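Zutness

Zutness is an accounts payable and expense approval service for small firms. It is developed by Barkeck, a software company based in the town of Flerum, and is sold by monthly subscription. The service receives supplier invoices, reads the amounts and due dates from them, and sends each invoice to the person who must approve it. Payment is then made through the customer's own bank.

History

Barkeck started as a bookkeeping office with 6 employees. Most of its clients were repair shops, small importers and dental practices, and they delivered their invoices on paper. The office wrote a simple program for its own use, which sorted scanned invoices by due date. Some clients asked if they could have access to it, and the first version of Zutness was opened to them in March of the following year.

The early version worked only in a web browser and had no approval function. A client could see what was owed, but the decision to pay was still sent by e-mail. Approval steps were added in the second version, together with a mobile app. At the end of its first year the mobile app was used by 104 firms.

Later the company bought Prins, a small product for employee expense claims. Prins continued under its own name for a time and was then made a part of Zutness. Customers who had both products needed to join their two supplier lists by hand, and this work was the subject of many complaints.

Functions

Invoices enter the system by e-mail, by upload or from the phone camera. The software suggests an expense category for each line, based on earlier invoices from the same supplier. If the supplier is new, the category stays empty until a user fills it in.

Each customer can set approval limits. An invoice below the lowest limit goes directly to the payment list, and one above it needs one or two approvals. Approvers receive a single message per day, sent at 4 p.m. — the hour can be changed by the administrator. An invoice that has no answer after three messages is passed to a substitute, if one is named.

The payment list is exported as a bank file. Zutness does not hold customer money at any stage, and for this reason it offers no instant payment. Exports for general bookkeeping programs are also available.

Small equipment purchases

A separate function handles low-cost items such as cables, power strips and hand tools. These can be entered as one group with a photo attached, and the bookkeeper later decides if the group is an expense or an asset.

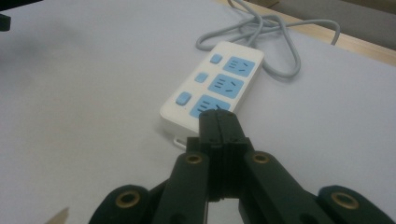

Mahtab Vahidi wrote in a user review that grouping saved her office many small entries at the end of the month, but that splitting a group again after approval was too slow and should not need a second approval from the same person. Barkeck changed this in a later update, and a group can now be split without new approval if the total remains the same.

Pricing and languages

The subscription has two levels. The basic level allows 40 invoices per month and one approver. The higher level has no limit on invoices and includes expense claims, substitutes and the export of approval records — these records are kept for as long as the account is open. Bookkeeping offices that manage several clients pay per client.

The help section contains 67 articles in English. Most of them are also translated into Dutch and German.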